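Clothes exchange returns to Larnau on 17th February

The winter clothes exchange is coming back to the ground floor of the Ambrose building in Larnau. Last year 500 pieces found a new owner, and we hope for more this time, especially warm things in bigger sizes.

The rules are simple. Bring up to 28 pieces, clean and dry, and take home as many as you like. Shirts and sweaters are most welcome. Please check the pockets before you come – last year we kept a box of keys and bus tickets until summer.

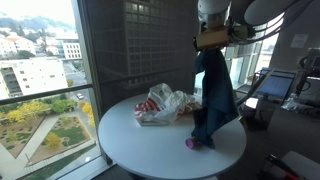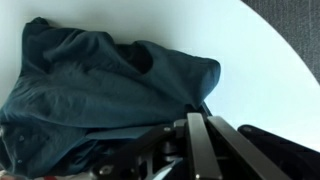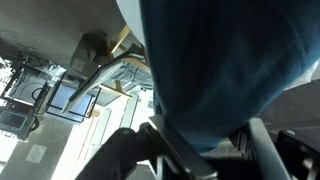

Shoes we can accept only in pairs, tied together by the laces. We do not take underwear, pillows or anything with a broken zipper. What stays on the racks at the end of the day goes to the Losus shop, which sells it for 2 dollars a piece and uses the money for school books.

Doors open at ten. If you come by car, the parking on the Clasar side is free until the evening, but the gate there is narrow and bigger vans should use the street. Coffee and soup will be sold at the entrance, so please bring your own cup.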